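Teleop demos in sim: how sloppy is too sloppy?
Started by mossfern, 11/30/20

mossfern wrote:
So I've been recording demos for our kitchen packing task, all in simulation, driving the arms by remote control. I have 80 so far and I'm starting to wonder how many of them I should throw out. The problem is me. I hesitate, I hover over the board, I open and close the fingers for no reason, and then the policy learns to hover too! I watched it do my exact little wobble before a grasp and wanted to crawl under the desk.

We run everything through Zarneo (the older build, I know, I know) and the right hand has proper fingers, which makes it much harder to drive than the gripper on the left. My glove loses my thumb every few minutes.

The food on the cutting board is where I slow down the most. I come in flat from the right with the fingers spread, and then I can't judge the height at all.
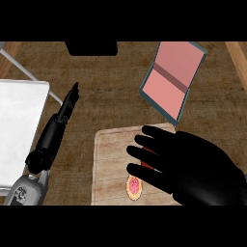

Ulla Blomqvist wrote:
Don't throw them out yet. Hesitation is annoying, but it isn't the same thing as a bad demo. What I'd do is trim the dead time — anything where the joints barely move for a while — and train on the trimmed set next to the full one. We did that in June with only 16 demos and the trimmed policy stopped dithering. It still missed grasps, mind you.

tallgrass_pete wrote:
Going to disagree with Ulla. If you trim the pauses you get jumps in the finger positions, and the policy has to make sense of a hand that goes from open to half closed in one step. I'd re-record. Practice for an hour first with the recorder off, then do the real ones.

Ulla Blomqvist wrote:
You only get jumps if you cut while something is moving. Cut where it's still and there's nothing to jump over. Check both arms though, I got caught by that once.

kettlebrain wrote:
Has anyone tried Baro for the height problem? It gives you a second view from the side while you drive. I borrowed a setup for 2 days and my grasps got a lot calmer. The lag was horrible, so maybe that's a wash.

tallgrass_pete wrote:
Lag is worse than a bad view, in my opinion. I'd rather guess the height than fight the delay.

mossfern wrote:
Ok, trying Ulla's version first because it's cheap and I'm lazy. Pete, I'll re-record the worst 4 from scratch so there's something to compare with. Ulla, what did you use as the cutoff for "barely moving"? My fingers shake even when I think I'm holding still.

Ulla Blomqvist wrote:
Hold your hand still in the glove for a bit, record that, and set the cutoff just above whatever shake you see. Mine was higher than I'd like to admit. I'll dig out the script tonight and post it here.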